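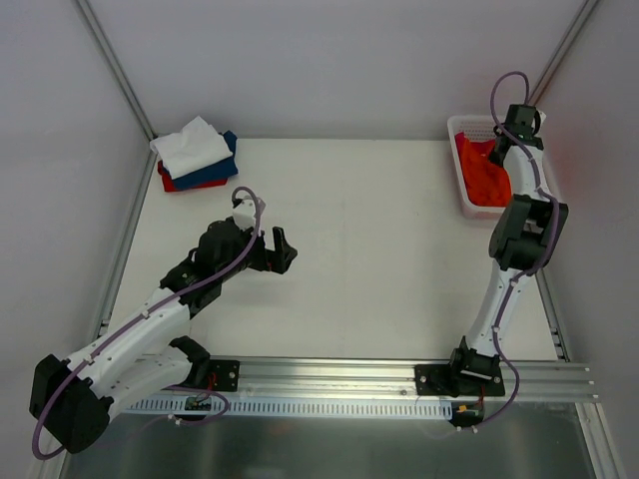

Section 4: Setting Up Your Wudell Countertop Water Filter

July 19, 2026
By Rok Stojanovska

By now you should have the Wudell out of its carton, and you have hopefully read Section 3, where we talked about choosing a spot for it. If you skipped ahead (plenty of people do, and I have done it myself with nearly every appliance I own), please go back long enough to check that your faucet has outside threads and a removable aerator. Pull-out sprayers and touch faucets will not take the diverter, and forcing it on can strip the threads.

Set aside an hour for the whole job. Most of that time is flushing, so you can have a cup of coffee while it runs.

Before you start

You will need the filter housing, the Lekota cartridge in its sealed bag, the diverter valve with the two hoses already attached, the small bag of rubber washers, and a dry dish towel. A pair of pliers is handy for a stubborn aerator, but please keep the pliers away from anything made by us. Every fitting on the Wudell is meant to be tightened by hand.

Installing the cartridge

1. Wash your hands, then open the cartridge bag along the notched edge. Leave the cartridge inside the bag for now so that you can hold it without touching the ends.

2. Turn the housing upside down on the dish towel and unscrew the base counterclockwise. It is snug when new. If it won't budge, a rubber jar opener gives you a much better grip.

3. Check that the large O-ring is sitting flat in its groove. It sometimes rides up in shipping, and a twisted ring is behind most of the drips people write to us about.

4. Slide the cartridge in with the blue end facing you and push until you feel it seat. Take off the bag.

5. Screw the base back on until it stops, and then give it one more gentle nudge. Stand the unit right side up.

Note: The Troltach cartridge from our older pitcher fits loosely in this housing, and it is easy to mistake one for the other in a kitchen drawer. It won't seal. Check the name on the label before you put it in.

Connecting the diverter

6. Unscrew the aerator from your faucet. Fold the towel around it first if you are using pliers, so the finish doesn't get scratched. Tuck the aerator somewhere safe — a labeled envelope is ideal — because you'll want it back if you ever move.

7. Look up inside the faucet and remove any old washer left behind. Two washers stacked together will almost always leak.

8. Place one new washer in the top of the diverter and thread it onto the faucet by hand. If it goes crooked, back it off and begin again. If the threads don't match at all, try the Nillau adapter ring, which is packed under the cardboard insert and gets thrown out more often than I like to think.

9. Turn the diverter so the lever faces you and the hoses hang toward the filter without kinking.

Caution: Use cold water only. Water hotter than 90°F can damage the cartridge, and the damage does not show from the outside. Turn the lever to the unfiltered position before you run hot water for dishes.

Flushing the filter

10. Put the spout over the sink, turn on the cold tap slowly, and pull the lever toward you. You will hear some sputtering as the air works its way out.

11. Let the water run for 17 minutes. It may look gray or cloudy at first. The gray is fine carbon dust from the new cartridge, and it should clear well before the time is up.

12. Turn off the tap and run a dry finger around the base and the diverter. If you feel water at the base, go back to step 3. If you feel it at the diverter, go back to step 7.

13. Fill a clear glass and hold it up to the window. Tiny bubbles that rise and disappear are just air and may hang around for a day or two.

Note: If you leave home for more than a week, flush for 2 minutes when you come back before drinking any.

When to change the cartridge

Each cartridge is good for 300 gallons. A family that cooks a lot will get there sooner than one person who mainly fills a kettle, and you will usually notice the flow slowing down first. Write the installation date on the sticker supplied and put it on the back of the housing, where it stays dry. A cartridge should never be rinsed and reused, even if it still looks clean.

Cleaning the outside of the housing is covered in Section 5.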